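Workshop notebook, January, dye bench

8:10 am

Indigo vat no. 7 looked flat again. Bronze skin on top was thin and patchy, no flower to speak of. Liquor underneath more green than yellow, and on the blue side of green at that. Gave it one slow stir along the wall, no splashing, lid back on. pH strip says 9 and a bit, which is low for this vat. Yaa thinks it got left uncovered overnight. Could be. The cloth was on when I came in but the lid was leaning on the wall.

Fed it: lime, half scoop, slaked first in a cup of warm water. Then fructose, one scoop, dissolved separately. Stir again, leave two hours. Do NOT put good yarn in before then whatever Boonmee says about the order.

The order, for anyone reading this who wasnt in on the call: 50 skeins of the Kaewkla cotton, medium blue, all one lot, for the Julteck people. They sent a swatch. The swatch is nicer than anything we did in December, frankly. A shade warmer than our usual medium and very even. I have pinned it inside the front cover of this book, please leave it there, it's the only one.

Scouring

Skeins came in straight from the mill and they are waxy. Drop test: drop of water sits on top and just looks at you. So first thing is scour, properly this time. December's blotches were scour blotches, I'm sure of it now, Pichit and I pulled one of the bad ones apart at the tie and it was white as milk under there, dye never got near it.

Recipe as used today:
Soda ash, 2 percent on weight of fiber
Neutral soap, a good squirt (Wichai wants this in grams, fine, will weigh it tommorow)
Big steel pot, water to cover plus a hand
Simmer one hour, turn every ten minutes or so
Dump, rinse hot, rinse warm

Water came off the color of strong tea. Second scour, fresh bath, same again. Came off like weak tea. Third one I cut to half an hour and it was nearly clear. Drop test after that: drop goes straight in. Three scours is a lot of gas and a lot of water but there it is.

Ties. Retie every skein with four loose figure eights before it goes anywhere near the pot. The mill ties are tight as a drum. Pichit did 13 before lunch and says his fingers are finished. Nipon to take over this afternoon.

11:20 am

Back at the vat. Better. Skin coppery and whole, bubbles gathering in the middle, dark blue. Liquor under it yellow-green, like cheap olive oil. pH up over 10. Temp 38, wanted 40, close enough.

Test strips, scoured cotton, wetted out in plain water and squeezed:

Strip A, one dip, 3 min under, 10 min air. Pale sky. Even.
Strip B, two dips, same timing. Nice mid sky, slightly gray.
Strip C, three dips. Getting there. Still cool next to the swatch.
Strip D, five dips. Past it. Too deep and it rubs off on the thumb.

So four dips, probably, with the warmth coming from somewhere else. Yaa's idea is a very weak bath under the blue, pomegranate rind or just onion skin, barely a tint. I would rather not add a whole extra process to a whole order. But she did one strip while I was arguing and it is closer than mine. Annoying.

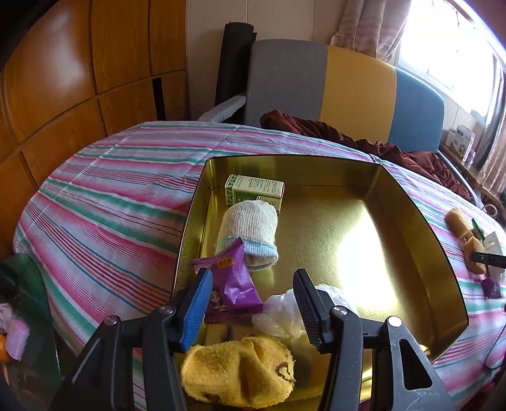

Her strip was rind at 5 percent, half an hour warm, rinsed, then three dips. Under the window it matches. Under the tube light it goes a bit green. The swatch goes a bit green under the tube as well, so maybe that's just how they did theirs. Need to ask. Boonmee has the contact at Julteck and is going to write to them about what's under their blue, if they'll tell us. Some of these people won't.

Light test started: strips A to D and Yaa's strip, half of each under card, taped to the south window. Leave them. Check in a couple weeks. Last year someone took the whole row down to clean the glass and we lost the lot.

Lunch, late. Wichai brought the noodles from the corner again.

1:50 pm

Rubbing off. This is the one that bothers me. Strip D crocks badly, C a little, Yaa's barely at all. Things that cause it that I can think of:

Vat not fully reduced (it wasn't, this morning, and D had its first two dips early)
Dips too short and too many instead of longer and fewer
Not enough rinsing between
Loose sediment off the bottom, if someone goes too deep with the stick

For the real run: 5 min dips, not three. Air fully between, a real 15 minutes on the rail, open the skein out and turn it. Hang the net in the vat so nothing touches the sludge. The net is the green one on the hook by the sink, the other has a hole you could lose a shoe through.

Final rinse with a splash of vinegar to neutralise the lime, then soap, then rinse until clear. Nipon asked if the vinegar strips color. Not at that strength, no. It just takes the harsh feel off the cotton.

Costs, since I keep being asked

Indigo powder is down to the last tin. New one from Guton is 299 for the same weight, and the old price on the shelf label is well under that, so whoever quotes the next job please don't use the shelf label. I've crossed it out. Kurkora have a cheaper one but we tried it in the small vat and it left grit and never gave a proper skin. Maybe a bad tin. Not trying it again on a paid order.

Lime fine. Fructose fine, two bags. Soda ash low. Gloves, long ones, none in medium. I've been wearing large with a rubber band and they fill up.

3:30 pm

First real batch went in. 7 skeins, that's what the net takes without crowding. Rind bath done over lunch by Yaa, squeezed out but still damp, which I think is right, dry spots in the skein grab unevenly.

Dip one: went in at 3:05, out 3:10. Came up that lovely acid green and turned on the rail in a couple of minutes. Every skein turned at the same speed as far as I could tell, which is a good sign for the scour. Squeezed under the surface before lifting, so no drips falling back in and taking air down with them. Pichit drips. I have told Pichit.

Dip two: out at 3:30. Vat still yellow-green underneath. Skin a bit broken, naturally.

Dip three to come once they've aired. Then rinse and look at them in daylight, if there's any left. If it's short, leave dip four for the morning and judge against the swatch then. Never judge a wet skein, it lies by two shades at least. Dry a bit of it with the iron if you really can't wait.

Vat rest: after this batch it gets lid on and left until tomorrow. I know the order is tight. Pushing a tired vat is how we got December.

Boonmee worked it out on the back of the order form, one batch in the morning and one in the afternoon if the vat holds up, and the small vat doing the undyed ends for practice. I'd be happier with a second big vat going. We have the drum. It needs the tap replaced and a proper scrub, it had iron liquor in it once and that will dull anything. Nipon says he can do the tap. Stock solution for it would need to be made up the day before.

4:40 pm

Dip three done. Spread the skeins on the rail outside the back door, in the shade. One has a lighter band the width of a finger where it was hanging over the rail, same spot every time. My fault, I didn't shift it. It may close up with dip four. If it doesn't it goes in the sample box and we dye a spare.

Others look good. Really good. Slightly purple in the shadows, the way the swatch is. Held one up by the swatch with the yarn still damp, so worthless, but I did it anyhow.

pH at close 10. Fed a quarter scoop lime, no fructose. Stirred once. Lid ON, cloth over lid, brick over cloth. If anyone comes in early dont lift it to look, just start the scour pot.

For tomorrow
Weigh the soap
Rind bath for second batch, same 5 percent, use the enamel pot
Shift skeins a hand's width on the rail each airing
Order soda ash and medium gloves
Boonmee: reply from Julteck?
Nipon: rest of the ties, then the drum tap
Ask Yaa to write her rind notes in this book and not on her arm

Hands blue to the wrist. Large gloves are useless.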